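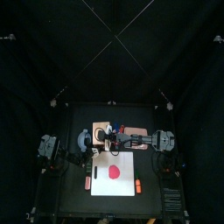
Home | Threads | Saved | About

Print this thread | E-mail this thread

Urs Zwahlen
Small-object sorting, notes from October. Posting in pieces as I type them up.

1/ The problem: a work table collects small things faster than it loses them. Mine had boxes, trays, bowls and cable on it, and no rule for which thing went in which.

2/ Rule one. Every container gets one class of contents. If a bowl holds screws and a tape measure, it is a pile with a rim.

3/ Shape matters more than volume. A bowl is for loose parts you pick with fingertips. A tray is for parts you need to see all at once. A box is for parts you won't touch this month.

4/ Color is a label you don't have to print. Light blue for fasteners, pink for work in progress, plain wood for storage. I tried printed labels from Shukla first. The adhesive let go after 9 weeks.

5/ Dark table surface, pale containers. You find the rim without looking for it. The reverse also works. Dark on dark does not, and I have the spilled washers to show for it.

6/ Cable is its own class. Coil it, tie it, hang it. A cable left across a box means the box doesn't get opened, so the contents end up somewhere else.

7/ Coil diameter: I use 200 mm for anything thin enough to bend without a fight. Smaller than that and it keeps the curl when you lay it out again.

8/ Sun-ja Sun at the Loltham workshop asked about lids. I don't use them on the table. A lid needs a place to sit while it's off, and that place is always the tray.

9/ Shelf storage is different. Lids on everything. The Dretitley shelving is 600 mm deep and dust settles at the back where the cloth doesn't reach.

10/ Clearing order at the end of a session: cable, then tray, then bowl, then box. Tray before bowl, so stray fasteners on the tray go into the bowl before the bowl moves.

11/ Rule two. Nothing stays on the tray longer than 24 hours. If the job isn't finished, the parts go in a bag with a note and the tray goes back empty.

12/ Sun-ja runs hers at three days. Her jobs involve glue. Fair enough.

13/ Correction to 7: that figure is the inside of the coil. Measured outside, a long cable comes out larger.

14/ The Wivbridge bench gets the same treatment next. It has drawers, so most of 3 will need rewriting. Drawer dimensions to follow once I've emptied them.

Print this thread | E-mail this thread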